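Lorkbridge Home Meals Project
Progress report to the Yeoh Fund
Prepared by Suryani Tjoa, Dec 8, 2025

The project helps older residents who have come home from the hospital to cook for themselves again. We finished the second half of the grant year on budget, with one activity behind schedule. 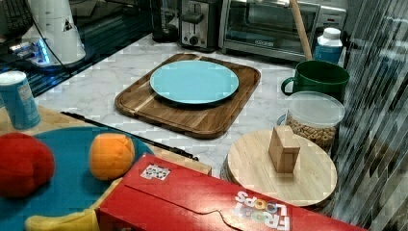
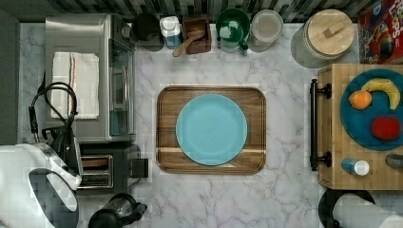
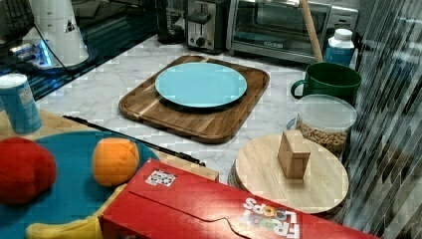
Home visits. The team completed 426 visits in the period, against a target of 400 in the original plan. Most people had two visits. Ridwan Sinaga took over the north side routes in September and cleared the waiting list there within five weeks.

Cooking classes. We ran classes at two sites and 92 people attended at least one. The soup and one-pan sessions filled up first. The baking session did not, and we have dropped it for the spring.

Recipe cards. Sekar Goh rewrote the cards in larger type after complaints about the first print run. We have handed out 1337 of them. The Indonesian version is still with the printer – we expect it in January.

Follow-up calls. This is the part that is behind. We planned to call everyone six weeks after their last visit and have reached nearly 105 people so far. Many numbers were out of date. Adi Mangundap now checks the phone number at the first visit and asks for a second contact.

Spending. Travel came in under budget and food costs were over, mainly eggs and cooking oil. We would like to move the unspent travel money to food for the next period and ask for your approval by the end of the month.

Staffing. Rizal Nasution is leaving in February. The post will be advertised in January at the same hours.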